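Jumitz gripper and wrist camera kit: notes after three months

28 Mar 2023

I bought the Jumitz end-effector kit in December, to replace the suction tool on the Brurside arm. The order came to 447 dollars with shipping. The kit has a two-finger parallel gripper, a wrist camera on a bracket, a cable loom, an adapter plate and a USB stick with the Manole software on it. I have used it most evenings since and have enough notes to write it up.

Mechanical first. The adapter plate has the usual four-hole pattern and went onto the Brurside flange without shims. The loom is too short. It reaches the elbow if you route it along the inside of the forearm, but with the wrist rolled past a quarter turn it pulls on the camera connector. I made an extension and tied it down at two points. Jumitz sells a longer loom separately, and I would order that with the kit.

The screws on the top cover are hex socket. Two of mine had worked free after the first week of running. Medium threadlocker fixed it and I have not touched them since. The manual says nothing on the subject.

Fingers close parallel over the full stroke, as far as I can measure with feeler gauges. There is a little side play at the tips when open, less when closed on something. For blocks, bottle caps and pens it makes no difference. For flat stock it does.

Flat stock is what I wanted the kit for. The job is to take a single sheet of paper off a hard surface and move it to a tray. Suction did this fine with card and badly with thin paper, where it pulled up a dimple and leaked. A finger gripper has to get under an edge or a corner, or push the sheet until it buckles and pinch the buckle. Both depend on knowing where the edge is and how high the fingertips are above the table, so the camera matters as much as the fingers do.

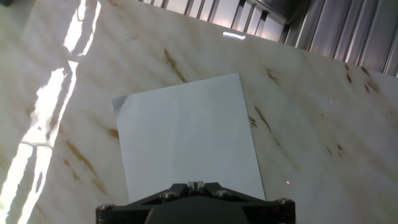
Wrist camera view, one white sheet on the marble-pattern top.

White paper on a pale top is a deliberately poor choice of contrast. Manole ships with an edge finder that thresholds on brightness, and on this surface it is close to useless with default settings. Direct sun saturates the sensor and the threshold then follows the sun patch. The window shadows inside the patch also come back as edges, very straight ones, which the rectangle fitter likes a great deal. Locking the exposure helps. So does drawing a region of interest by hand, but then you have to know in advance where the paper will be, and that defeats the purpose.

What worked better was color. The paper reads cooler than the table, so I switched the finder to the blue-yellow channel and dropped brightness altogether. It is one line in the config file:

edge_source = lab_b

The option is listed in the back of the manual with no explanation. With it set, brown flecks in the pattern still produce short false edges, and a minimum segment length of 12 pixels removes nearly all of those. I left the rest of the file alone.

The camera bracket puts the gripper body across the bottom of the view. You lose the near edge of the sheet on a close approach, and the software has to carry that edge forward from an earlier image. Manole does this if you turn on tracking, and the result is good as long as the sheet stays put. If a fingertip drags the paper, the tracked edge stays where it was and the next grasp misses. I would trade some compactness for a bracket that sits higher. Silviu Ciobanu printed one for his own kit and sent me the file, but the taller bracket hits my forearm cover at full wrist pitch, so I went back to the stock part.

I ran 100 grasps on plain printer paper with the final settings, blinds down, sheet placed by hand at a different angle each time. Result: 83 clean picks, 11 where the fingers closed on nothing, six where the sheet slid and I stopped the run. The misses were mostly on sheets with all four corners dead flat. A slightly raised corner makes this job much easier, and I now choose the approach corner by looking for a shadow beside it. That part is my own script and not very clever.

Repeatability of the gripper itself is fine. I logged 3000 open-close cycles over a weekend and the closed position drifted by less than my indicator can resolve. The housing got warm and stayed warm.

Support is by email. I asked two questions, one on the loom and one on the config option. The loom answer came the next day. The other took nine days and quoted the manual page I had asked about.

The alternative at this price is the Skencombe gripper, which has replaceable fingertips and no camera. I had one on loan for a few days. The Skencombe tips are thinner and get under paper more reliably, but by the time you add a camera and a bracket you are well over the price of the Jumitz, and you are writing the calibration yourself. The Jumitz calibration routine takes a few minutes with the printed target and I have not had to repeat it.

I am keeping the kit. If you handle parts with some height to them, the stock fingers and defaults will do. For paper, plan on thinner tips – I am filing a pair from 1 mm spring steel – and on spending an evening in the config file. STL for the tip holder when I have one that fits.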